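Joly Community Media, Local News Desk
Minutes of the monthly meeting, Fri 7 January

I'm taking notes this month, so you're getting them in my style, sorry in advance! We got going a little late and had enough people to vote, so we voted on things.

Last month's minutes: approved, with one fix. The border stories series is called Datau, with a u on the end. I had it without the u all the way through, and so did our flyer.

Datau series

Most of the evening went to this one. The series is up to 27 pages of transcripts per family in some cases (way too long, we know) and we all agreed the profiles should run shorter. What readers seem to like is the middle school stuff: switching schools, switching languages at lunch, being the kid who translates at the bank. I said I'd love more of that and fewer paragraphs about city hall. There was some pushback, because the city hall parts are where the news is. We settled on keeping them but moving them lower down.

We agreed that every profile runs in English and Spanish on the same day. In August the Spanish version of one piece went up more than a week after the English, and we got letters. They were fair letters. The translation has to be finished before a story gets a slot on the calendar, and I'll be the one nagging.

Also agreed: the person being profiled gets their quotes read back to them over the phone before we publish. They don't get to see the whole draft. We went back and forth on that for a good while and I was on the losing side, but okay, it's decided.
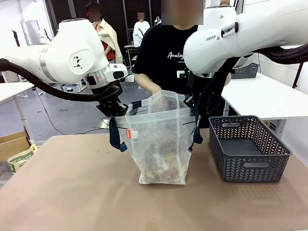 Will the people we interviewed last year have to sign a new release form?

Only if we want to use their audio. The form they already signed covers print and the website.

Newsletter

We have 1,110 subscribers, and 162 of those came in after the radio interview, so whoever talked us into doing radio, thank you! The switch to Zurkby for sending it out is done. I still can't find where it keeps the old issues, and two other people said the same thing, so we'll ask their help desk. The newsletter stays on its Thursday schedule for now.

Money

The Cotadix printing bill for the neighborhood edition came in at $127 over what we'd planned. That was the extra color pages. We voted to pay it and go back to black and white inside, color on the cover only. I'll miss the color, it looked great.

Photo policy

Short one. Family photos from people's albums get scanned and handed back the same week, in the envelope they came in. Captions need the town and the year if the family knows them, and if they don't, we leave the year off and don't guess.

Still to do

Fix the flyer (me)
Write to Zurkby about the archive (me again)
Cut the next 2 profiles down to size (editing group)
Ask the library if we can have the bigger room for the reading night

The reading night date is still open. We wrapped up after that and stacked the chairs.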